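Minutes: open day planning and trial demonstration
December, 2:00 p.m., Brundov training room

Present: Elínborg Grímsdóttir (chair), Meinrad Fankhauser, Abla Hamdan, Tirta Wijaya (minutes)
Apologies: Senan Nic Giolla

1. Previous minutes
Approved. Abla asked that "Shboul visit" be corrected to "Jillell visit" under item 4.

2. Trial demonstration
The group moved to the robot cell for Meinrad's bin-picking demonstration. He will use the red and green blocks on the open day. Elínborg asked for a short talk before each run.
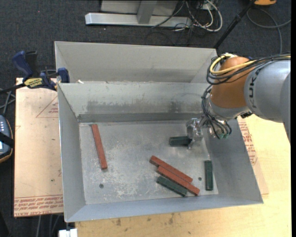
3. Visitor numbers
Abla has 41 names from Jillell and expects the rest this month. The limit for the day stays at 300. Groups will be taken to the cell in turn, with Tirta at the door.

4. Budget
$855 approved for signs and floor tape. The Pimow quote for seating was not accepted. Abla to get another.

5. Actions
Meinrad: write the talk, 3 minutes at most.
Abla: seating quote, final list.
Senan: parking, to be confirmed with him.

Meeting closed 3:10 p.m.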